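Wotetti Rooms - small set of pictures of plain walls and panels in domestic interiors

README, last changed September 28, 2021

What is in this folder

Wotetti Rooms is a modest collection of pictures of the quiet parts of rooms: walls, panels, corners, the places where two surfaces meet. Most collections of interiors are full of furniture and small objects, and the wall is only what is left over between them. We wanted the opposite. The set has 191 pictures in 10 folders, one folder for each room. Six of the rooms are in the Drastgate house and four in the Nenonwood flats.

I made the first version in January for my own work on paint tones, and then colleagues at the Wendt studio asked if they could use it. So I wrote this file. English is not my first language, please excuse where a sentence is stiff.

Folder names

Each folder has the name of the house, then a number. Inside there are the pictures and one text file called notes. The notes file has one line per picture, with these fields separated by a semicolon:

surface - what kind of surface takes the most space (wall, panel, door, ceiling, other)
tone - the main tone in simple words, for example off-white, grey, blue-grey
second tone - the same for the next largest surface, or a single hyphen if there is none
joint - yes or no, whether a seam, groove or edge between two parts can be seen
object - yes or no, whether anything which is not the room itself is visible
remark - free text, often empty

How the tones were named

The tone words were given by eye, on one screen, by one person. They are not measurements. The same paint can be called off-white in one line and light grey in the next, because light changes it a lot. If you need exact colours, please do not take them from the notes file. Take a sample from several points of the surface, and expect that they differ.

I kept the list of words short on purpose. There was a longer list at first, with words like stone and chalk, but when I came back to it after some weeks I could not say which was which. In doubt I used the cooler word.

Joints and edges

This field gave me more trouble than the others. A corner between two walls counts as an edge. The gap between two panels counts as a seam. A shadow does not count, even when it is sharp. Where I was not sure, I wrote yes and put a question mark in the remark field. There are 29 lines with such a question mark, most of them from Drastgate, where the panelling is old and painted over many times.

A typical line for a picture with two surfaces looks like this:

panel; off-white; blue-grey; yes; yes; soft lighter patch on the wall, no clear border, read as light 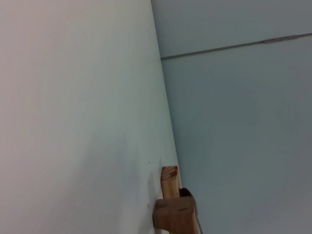

Known problems

The folders are not equal in size. The hall in Drastgate has the most pictures and the smaller bathroom in Nenonwood has very few.

Some pictures are slanted, so a vertical edge runs as a diagonal. I did not straighten them. If your work needs straight verticals, you must correct this yourself, and you will lose a part of each side.

The word panel is used for anything flat that looks like board or a smooth plastered surface. From a picture alone I cannot always tell the one from the other, and the notes file does not try to.

Light comes from windows in most rooms and from ceiling lamps in the others. The notes do not record which. I am sorry for this, it would have been useful.

What it is good for

People have used the set for choosing backgrounds, for practising how to name tones, and for looking at how one pale surface changes beside a darker one. It is too small for anything that needs many kinds of houses. All the rooms are in two buildings and were painted in similar taste.

Changes

Second version: the remark field was added, and doubtful joints got their question mark.
First version: pictures and tone words only.

Corrections

If you find a wrong line, please send the folder name, the line number and your proposal. I collect them and change the notes files together - not one by one, so it can take a while before you see your correction.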